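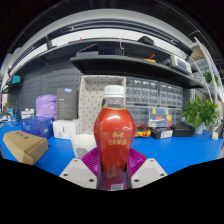
Okay so the workbench is getting tidied this month. Gonna thread it so I can't quit halfway 🧵

---

First problem: snacks. Cuiping Fang got me hooked on bottled milk tea and now it lives next to the multimeter. I've spent 40 minutes on this bench and most of that was moving drinks.

---

The gray drawer organizers stay right where they are, I love them. The polka dot bin is for anything I can't name (it's gonna fill up fast!)

---

Mugs are the real issue. My favorite is the white one with the scaly pinecone-or-pear thing on it and the fancy gold handle. 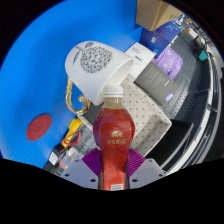
It came from a little shop called Kirkel and I'd be so sad if it got solder on it. So, new rule: 2 drinks max on the blue bench, and they go on the plant side.

---

Mandla Joubert says he gives it until May. Rude!! Cardboard boxes are next.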